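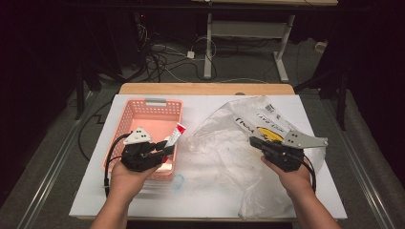 Relabeling and shelf life: changes to the small-parts store

The small-parts store at Millum moves to a new labeling scheme on 3rd May. The change covers adhesives, sealants, greases, marking inks and anything else that arrives with an expiration date on it. Fasteners, fittings and dry consumables keep their present labels.

The old scheme used a single date, written by hand on the day an item was received. It worked while most stock came from one supplier and turned over quickly. It works less well now. A count in January found 25 tubes of thread sealant on the shelf, of which three had passed the maker's date and several more carried a received date with no expiration date at all. In most of those cases the maker's date had been printed on the outer carton, and the carton had been thrown away.

The new label has three fields: received, opened and discard by. The received date is filled in at the goods-in bench before the carton is broken down. The opened date is filled in by whoever first removes the cap or breaks the seal. The discard date is the earlier of two dates: the maker's expiration date, or the opened date plus the in-use life given on the product's data sheet. Where the data sheet gives no in-use life, leave the calculation alone and copy the maker's date.

In-use life causes the most confusion. An unopened tube of a moisture-curing sealant may be good for a year or more. Once opened, the same tube begins to cure from the nozzle inward, and the rate depends on humidity and on how well the cap seats. A cured plug at the nozzle is not by itself a reason to throw the tube out. Remove the plug and dispense a short bead onto scrap. If the bead is smooth and skins over in the normal time, the rest of the tube can be used up to its discard date. If it comes out stringy or grainy, or skins too early, it goes in the waste bin regardless of the date.

Two-part adhesives are different. The two components often have different expiration dates, and the pair takes the earlier one. Do not make up a pair from two kits. Lot numbers are matched by the maker, and mixing lots voids the test certificate even when the bond looks sound.

Greases do not cure, but they separate. A thin film of oil on the surface can be stirred back in. A pool of oil deeper than that means the thickener has released too much of it, and the container should be set aside for Barrett Bellamy to look at. Please write the shelf location on it first. Two tubs came to his desk last winter with no location on them, and it took most of an afternoon to work out which shelf had the temperature problem. It was the top shelf over the heating pipe, and that shelf now holds gloves and wipes only.

Storage temperatures

The store has been divided into two zones. Zone A is the main racking and is kept at ordinary room temperature. Zone B is the refrigerated cabinet by the door. Anything kept in zone B must stand at room temperature, still sealed, before it is opened. Opening a cold container draws moisture onto the contents, and for moisture-curing products this shortens the in-use life by more than the cold storage gained. The cabinet log is on a clipboard on its left side. Read the thermometer and initial the sheet at the start of each shift.

Rotation

Stock is to be picked by discard date, earliest first. The older practice was to pick by received date, on the assumption that the two follow each other. They do not. The Girnalberg warehouse clears its slower lines at the end of each quarter, and items in those deliveries can be older than what is already on our shelf. When shelving new stock, check the dates of the items already there and put the new ones in front if they expire sooner.

The minimum remaining life on delivery has been raised to 100 days for all sealants and adhesives. Deliveries under that figure are refused at goods-in unless the order was marked for immediate use. The Huenchumán workshop has adopted the same figure, which should make transfers between the two sites simpler. Items transferred from there arrive with the new label already fixed, and they do not need a second one. Do not reset the opened date on a transferred item.

Filling in the labels

Use the fine black marker. Ballpoint rubs off the coated label within a few weeks, particularly on anything handled with greasy gloves. Write the month as a word. Numeric dates have been read both ways round in the past – one tub of grease was thrown out five months early for that reason. On small tubes, fix the label as a flag at the crimped end, so that it does not cover the lot number and is not lost when the tube is rolled up.

Labels come in rolls of 20 and are kept in the top drawer of the goods-in bench. When a roll is started, put its wrapper in the reorder tray.

Fito, the stock program, has been updated to accept the discard date as a required field. Existing records show a blank there until the item is next scanned. The blank triggers a yellow warning, which can be cleared by entering the date from the container. Please do not clear it by entering today's date. The weekly expiration report is built from that field and will list the item as due for disposal the following morning.

Questions about in-use life go to Barrett Bellamy. Questions about the stock program go through the usual help form, with the item code in the subject line.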